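Westgate Institute of Domestic Science
Household Equipment and Kitchen Practice
Unit 5 Handout: Countertop Cooking Appliances
Revised April 2021

Purpose of this unit

This handout accompanies the lecture on small electric appliances used on the kitchen counter. It covers placement, power supply, preheating, cleaning and storage, with particular attention to the contact grill. Students should read it before the practical session and bring it with them. The written assignment is described at the end.

5.1 Terms used in the lecture

A contact grill cooks food between two heated plates joined by a hinge. An open grill has a single heated surface below the food. Many contact grills can also be opened fully and used as an open grill, but the two methods are treated separately in this course, and the cooking times in Table 2 of the Zwane course reader apply to the closed position only.

The housing is the outer body of the appliance. The plates are the cooking surfaces and may be smooth or ribbed. Ribbed plates leave sear marks and let fat run away between the ridges. Smooth plates give fuller contact and are the better choice for eggs, thin batters and fish. The drip tray collects fat and may be built into the housing or supplied as a separate part. Students are expected to use these terms consistently in their reports.

5.2 Counter space and placement

An appliance that produces heat must stand on a level, heat-resistant surface. Stone, including granite, is suitable. Laminate and painted wood require a heatproof board beneath the appliance.

When planning a position, measure the appliance with the lid in every position it can take. The depth of a contact grill increases considerably when the lid is laid back, and a place that seems generous with the lid closed may prove too shallow. Height must be checked in the same way where there are wall cabinets overhead. Steam and grease rise directly onto the underside of a cabinet and will in time damage the finish. During cooking, draw the appliance forward from beneath the cabinet as far as the counter and cord safely permit.

Cutting boards, paper towels, dishcloths and packaging are kept clear of the hot plates. Boards stored upright at the end of a counter save a good deal of working space. They should be fully dry before they are stacked against one another. End-grain boards in particular absorb water through the surface and will split if put away damp.

5.3 Power supply

Toasters, kettles and contact grills are among the heaviest users of electricity in the kitchen. Their ratings are given in watts on a plate, usually found on the base. The load on a circuit is the sum of the ratings of everything running on it at the same time.

Worked problem. A kettle and a contact grill are to be used together, with a combined rating of 3,000 watts. The supply is 120 volts. The current drawn is 3,000 divided by 120, or 25 amperes. A 15-ampere circuit cannot carry this load, and the appliances must be used one after the other or connected to separate circuits.

Cords are routed along the back of the counter, away from the sink and the hot plates. A cord must never pass across an open plate or hang over the front edge. Extension cords are not permitted in the Westgate teaching kitchens.

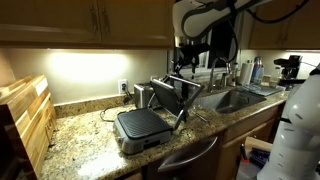
5.4 Preheating and cooking

Preheat with the lid closed unless the manual states otherwise. Food placed on a plate that has not reached temperature will stick and release its juices before the surface has browned. Pieces should be of even thickness so that the upper plate rests flat on all of them. Use wooden or silicone utensils on coated plates.

5.5 Cleaning

Unplug the appliance and allow it to cool with the lid open. Wipe the ribs lengthwise with a damp cloth, then across. Dried residue is softened with a folded wet paper towel left on the cold plate for 12 minutes. The housing is never immersed. Brushed metal is wiped in the direction of the grain and dried at once to prevent streaks.

5.6 Assignment

Select one countertop appliance at home or in the teaching kitchen. Submit a plan of the counter drawn to scale, showing the outlet, the sink, any wall cabinets and the appliance with its lid open and closed. Add a short statement of the electrical load and a cleaning schedule for one month. Plans are due in May.

Reading: Zwane course reader, chapter on small appliances. The Prakberg collection in the library holds appliance manuals for reference use under shelf number 467. Manuals may be copied but do not leave the reading room.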